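Snack-tray cell (Skallby type)

A snack-tray cell is a tabletop robot station that sorts drinks and pastries onto serving trays with a person working on the other side of the table. I've looked after the one at Taltham for long enough that I ended up writing most of this entry, so forgive the "I" all over it. The layout goes by the name Skallby, after the workshop that first drew it up, and it's really just a long table, an arm coming in from the left, and trays.

Setting up

Trays first, always! The brown one goes on the left, nearest the arm, because that's where the cans live. The black ones go to the middle and right for the doughnuts. I used to tape the corners down, but the tape left goo on the tabletop, so now I line the trays up by eye against pencil marks and check them again after lunch (people lean on things).

Then come the cans. Slim cans are fussier than the fat kind. They tip if the gripper closes even a little off center, and they dent if it closes too hard. I set the grip force with a full can and then try again with an empty one, and if the empty one comes out with a waist I back it off 4 points on the slider and start over. The arm's taught positions are saved under a tray number, so swapping a tray for one with a taller rim means teaching the pick again. Ask me how I know.
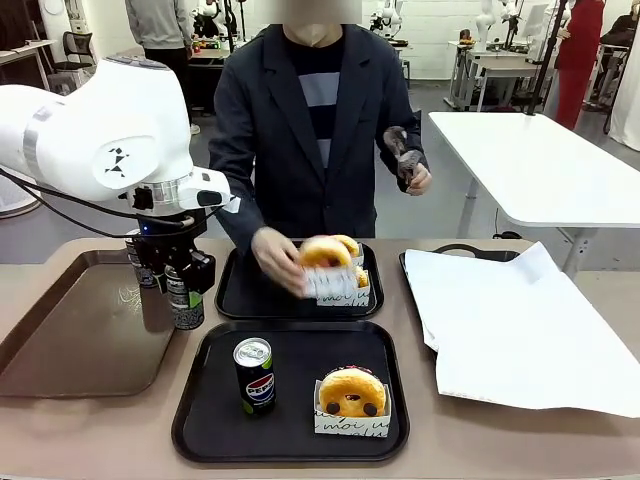 Gripper holding a slim can at the brown tray while the doughnuts are handled by hand.

Doughnuts stay a hand job at our cell. Glaze on the fingertips of a gripper is a misery to clean, and the paper boxes fold up if you look at them wrong. We did try it for most of November with a set of soft pads from Chatzigeorgiou, and they were lovely pads, but I spent more time washing them than running the thing. So the person does pastry, the arm does cans, and everybody's happier.

Daily care

Snack-tray cell care and cleaning
3 min read

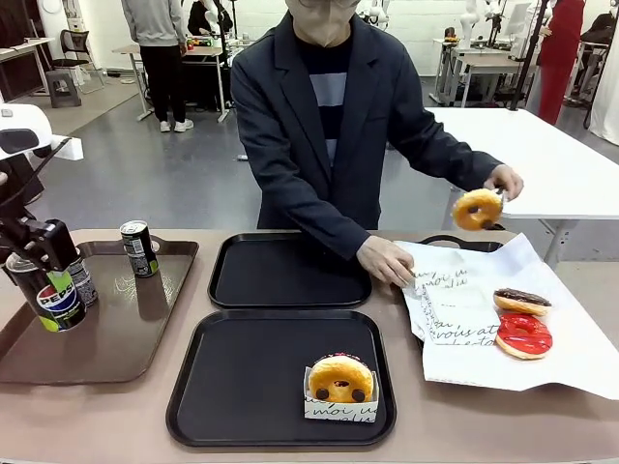 Paper is the thing to watch on the right side of the table. A big wrapping sheet spread over a tray hides the rim, and if you've got any arm moves programmed over there, it has no idea the rim exists. Keep the paper on the person's side of the job and you'll be fine.

At the end of a shift I wipe the fingers with warm water (no solvent, it makes the rubber shiny and then cans slide), run a cloth along the cable, and look for places where it rubs on the housing. Every 24 shifts the wrist bolts get checked with a torque wrench. The cycle counter on ours read 3,259 the last time I swapped the finger rubber, which was later than I should have left it.

Common faults

Can leans in the grip: usually worn rubber on one finger. Swap both sides together or it'll lean the other way.

Arm stops above the tray: the tray has crept. Push it back to the marks and restart from home.

Error 34 on the pendant: gripper didn't reach its closed width. Nine times out of ten it's a sticky finger joint.

See also: Skironham cell, tray fixtures, gripper pads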